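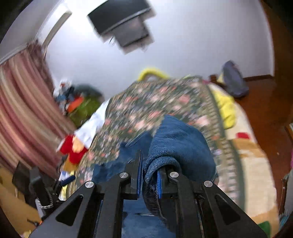 Wubshet asked at the last review whether a gripper built in a shared workshop could handle soft goods at all, or only boxes and tins, and whether the grant was being spent on the right half of the problem.

The answer after this quarter is that it handles fleece and most thick cloth, and that thin cotton is still poor.

Progress since June

The hand-held version is now in regular use. It has two parallel fingers with blue textured pads, carried on flat black plates and linkage arms that turn on screw pivots. The first set of arms flexed under load, so we recut them from thicker stock at the Gekel workshop. The triangular cut-outs stayed in the outer arms to keep the weight down.

We recorded 461 picks on bedding and clothing, all in ordinary bedrooms with the usual furniture and covers in place. Of the fleece picks, 83 per cent held to the end of the move. Sheets and pillowcases did much worse - the pads slide over a single layer and close on nothing. We have tried a softer pad and it wore through in a week.

The motor-driven version for the Waladari arm is behind. The mounting plate came back with its holes in the wrong place and had to be redone. It is now fitted but has not been run under power.

Spending

We have spent 800 pounds of the parts budget, mostly on plate, screws and pad material. The bench fee at Gekel is paid to the end of the term. We do not need more money for this stage.

Next

- Two new pad patterns for thin cloth
- First powered runs on the Waladari arm, Wednesday evenings only, when the large bench is free
- Drawings and parts list to Uvano for checking

The powered runs will probably slip into the next period. We would like to move the demonstration back by 2 weeks and ask for your agreement to that.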